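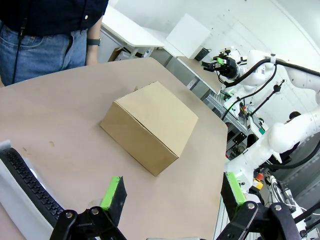 Ballarat, February

Figure 2. Closed cardboard box on a beige tabletop.

4.2 What the turn tracker gets used for

I went into this part of the study expecting a tidy story about speed. Every virtual tabletop I've ever used sells its turn tracker as a way to get through combat faster, and I'd more or less believed it (I've run games online since uni, and I've spent plenty of Thursday evenings asking whose go it is). The logs from Skiker and Brollis tell a messier story, and I think a much more interesting one!

A quick word on the data. Across both platforms we ended up with 2587 logged turns, of which 2295 were closed by someone pressing the end-turn button. The rest timed out, got skipped by the game master, or were orphaned when a player's connection dropped, and I've left them out of the timing comparison but kept them in for the behavioural coding. Orathai Chareonsuk and I coded the chat beside each turn separately and then sat down over a very long arvo to sort out our disagreements. Most of those came down to whether a joke counted as table talk or as a reminder. I lost more of those arguments than I won.

The first thing that jumped out was how often groups moved the tracker out of order on purpose. In the Skiker games, players dragged their own name down the list to wait for a mate's spell, then dragged it back up, sometimes several times in one round. The rules they were playing under didn't always allow it. The software let them, so a sort of house rule grew up around the drag handle, and two of the game masters told us in interview that they'd only noticed the habit when we asked about it.

Brollis locks the list once combat starts, which I'd assumed would stop that kind of fiddling. Players simply moved the negotiation into chat. We coded about 956 messages as bargaining over order, and a fair few were long, good-natured and completely at odds with the tracker sitting right beside them. One group kept a second list in a shared note and ignored the built-in one for most of the campaign - the game master still clicked through it every round so the status effects would tick down.

This fits reasonably well with Căpraru's idea of the "polite interface", where people keep a tool looking correct for each other's benefit while doing the real work somewhere else. I'd push it a bit further. The groups in our sample seemed quite fond of the mismatch, and several used it as a running gag.

None of this says much about speed, I know. The timing results are in Section 4.3, and they're weaker than I'd like, partly because Skiker starts its clock when a name is highlighted and Brollis waits for the first click. We tried lining the two up with the Arnosel replay tool and got most of the way there, but short turns still come out looking shorter in Brollis than they probably were. Anyone reusing the logs should treat turns closed by a single click with some care, and check the orphaned ones by hand before counting them as skips.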